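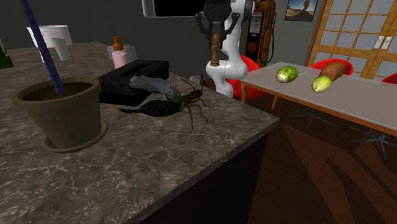
Steinplatte dunkel, graubraun mit hellen Adern. Blumentopf mit Untersetzer gehört nicht zum Lieferumfang.

Küchenarbeitsplatte Dalten – Naturstein, dunkel geadert

Ich verkaufe jetzt schon eine ganze Weile Arbeitsplatten, und die Dalten ist die, bei der die Leute im Laden stehen bleiben und mit der Hand drüberstreichen. Kann ich verstehen, mache ich morgens beim Aufschließen selber! Deshalb bekommt sie hier eine eigene Seite, mit allem, was ich am Telefon sonst immer wieder erzähle (und das ist viel).

Was ihr bekommt

Die Dalten ist eine massive Natursteinplatte, die wir nach euren Maßen zuschneiden lassen. Der Stein kommt über den Großhandel Sakalauskas zu uns, der Zuschnitt passiert in der Werkstatt in Vilcombe. Da wird auch die Kante gemacht, da werden Spüle und Kochfeld ausgeschnitten, und von da fährt die Platte direkt zu euch. Einmal weniger umladen heißt bei Stein: eine abgestoßene Ecke weniger, über die ich mich ärgern muss.

Die Adern sind bei jeder Platte anders. Bei der einen laufen sie lang und ruhig durch, bei der nächsten verzweigen sie sich wie verrückt. Wenn euch das wichtig ist, schreibt es bitte gleich in die Bestellung, dann schicke ich euch vor dem Zuschnitt Fotos von eurer Rohplatte. Nach dem Zuschnitt kann ich leider nichts mehr tauschen.

Technische Daten

Material: Naturstein, dunkel, helle Aderung
Oberfläche: poliert oder satiniert (gleicher Preis)
Kante: gerade mit kleiner Fase, auf Wunsch gerundet
Ausschnitte: 2 im Preis enthalten, jeder weitere wird extra berechnet
Lieferzeit: 6 Wochen ab Aufmaß
Garantie auf Verarbeitung: 2 Jahre
Lieferung: frei Bordsteinkante oder mit Montage

Poliert oder satiniert?

Die Frage kommt wirklich jedes Mal. Poliert sieht im Laden umwerfend aus, die Farbe wird tiefer und die Adern knallen richtig raus. Man sieht darauf aber auch jeden Fingerabdruck, und wer ein Fenster direkt gegenüber hat, putzt halt öfter. Satiniert ist gemütlicher, fühlt sich ein bisschen an wie ein Kieselstein aus dem Bach und verzeiht Krümel und Wasserränder viel eher. Ich habe zu Hause satiniert und bin sehr froh damit. Meine Schwester hat poliert und ist auch froh – hilft euch jetzt nicht weiter, ich weiß. Bestellt euch die beiden Muster und legt sie ein paar Tage neben die Spüle, morgens und abends mal draufgucken, dann wisst ihr es.

Inseln und freie Ecken

Bei einer Kücheninsel ist die Ecke zum Essbereich hin die Stelle, an der alle vorbeilaufen. Mit der Hüfte, mit dem Wäschekorb, mit dem Kind auf dem Arm. Eine scharfe Ecke sieht auf der Zeichnung toll aus, im Alltag merkt man sie schnell. Ich rate fast immer zu einem kleinen Radius an dieser einen Ecke, der Rest kann gerade bleiben. Kostet keinen Aufpreis, wenn es von Anfang an im Aufmaß steht.

Und denkt an die Seiten! Wer die Platte an der Insel nach unten laufen lassen will (also eine Wange aus demselben Stein), braucht deutlich mehr Material und einen Unterbau, der das Gewicht trägt. Schöne Sache, aber bitte vorher mit mir sprechen. Eine dunkle Holzwange geht genauso gut und ist um einiges günstiger.

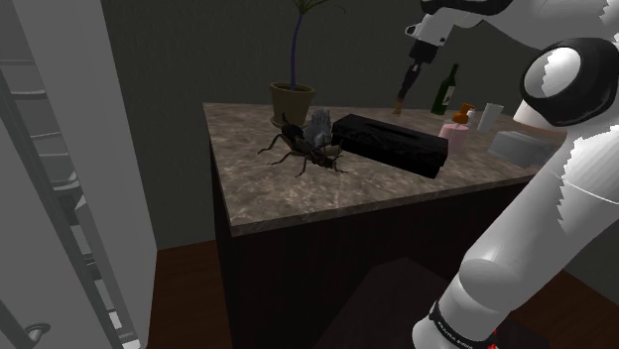
Muss ich die Platte nach der Montage selbst imprägnieren?
Beim ersten Mal machen wir das in der Werkstatt. Danach reicht es, alle 18 Monate einmal nachzuimprägnieren, und das schafft man gut allein an einem Nachmittag: reinigen, trocknen lassen, Mittel dünn auftragen, Überschuss abnehmen.

Pflege im Alltag

Lauwarmes Wasser, ein Tropfen Spülmittel, weiches Tuch. Mehr braucht die Dalten nicht. Finger weg von Essigreiniger, Entkalker und diesen Scheuermilch-Flaschen, die in jeder Küche unter der Spüle stehen. Zitronensaft und Rotwein bitte zügig wegwischen und nicht erst nach dem Essen. Heiße Töpfe gehören auf einen Untersetzer, auch wenn der Nachbar behauptet, Stein halte alles aus.

Pflanzen auf der Arbeitsplatte sind kein Problem, aber nehmt einen Untersetzer mit hohem Rand und hebt den Topf ab und zu hoch. Terrakotta zieht Gießwasser durch, und unter so einem Untersetzer bildet sich über die Wochen gern ein Kalkring. Mit Filzgleitern drunter kommt Luft ran. Kräutertöpfe neben dem Kochfeld mag ich persönlich sehr, nur beim Basilikum kann ich euch nicht helfen, der geht bei mir immer ein.

Als Pflegemittel haben wir das Set Nasarness im Sortiment, mit Steinreiniger, Imprägnierung und Tuch. Ihr könnt es bei der Bestellung einfach mit ankreuzen. Wer schon ein gutes Mittel für Naturstein daheim hat, soll bitte das aufbrauchen!

Aufmaß und Montage

Messen könnt ihr für die erste Preisauskunft selbst, da reicht eine Skizze mit dem Kuli auf Karopapier. Das verbindliche Aufmaß machen wir vor Ort, und zwar erst, wenn die Unterschränke fest stehen und ausgerichtet sind. Wirklich erst dann. Im März hatte ich eine Küche, da wurden die Schränke nach dem Aufmaß noch mal verrückt, und das war für alle Beteiligten kein schöner Vormittag.

Zur Montage sollte der Weg von der Haustür bis in die Küche frei sein. Bei Altbau mit engem Treppenhaus schickt mir vorab ein Foto vom Treppenabsatz. Manchmal teilen wir die Platte dann lieber und setzen eine Fuge, möglichst da, wo eh das Kochfeld sitzt.

Muster bestellen

Handmuster gibt es in beiden Oberflächen, einfach über das Formular anfordern und Oberfläche dazuschreiben. Die Kosten ziehe ich euch bei einer Bestellung wieder ab.

Preise und Lieferzeit auf dieser Seite: Stand 24. April 2021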